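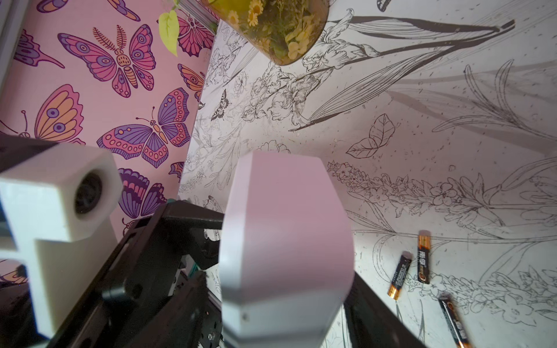

Zatum Teleoperation Kit: Frequently Asked Questions

What counts as a demonstration?
One complete run of a task, from the start pose to the release of the last object, recorded while an operator drives the arm. Small-object tasks such as picking up AA batteries are a good first choice.

How many demonstrations does a task need?
We suggest 100 for a single object in a fixed area. Sorting tasks with several objects usually need 400.

Should I guide the arm by hand or use the remote controller?
Both are supported. Hand guiding is quicker to learn, but the operator's hands can end up in the wrist camera view. Remote control keeps them out and is the default in the Sevar recorder.

Does the background matter?
Yes. A policy trained on one plain surface often fails on another. Patterned coverings, floral or butterfly prints for example, are fine and can be changed between sessions. Do not change them during a run.

Can the gripper fingers appear in the wrist view?
They should. The policy uses the fingertip position relative to the object. If you replace a finger with one of a different color or shape, start a new dataset.

The operator dropped an object. Do I delete the run?
Keep it if the object was picked up again and the task was finished. Tag it "recovery". Otherwise mark it as failed - the trainer skips failed runs by default.

How do I keep pauses out of the data?
Set the idle trim in the recorder. Pauses at the start and end are removed. Pauses in the middle are kept and have to be cut by hand.

Is there a storage limit?
Each project holds 4,000 runs. Export older runs before you reach the limit.

Can I import recordings made with Merura?
Yes, if joint positions and video share one clock. Files without timestamps are rejected.

Who maintains this page?
Valquíria Teixeira, operator training. Last updated October 20, 2022.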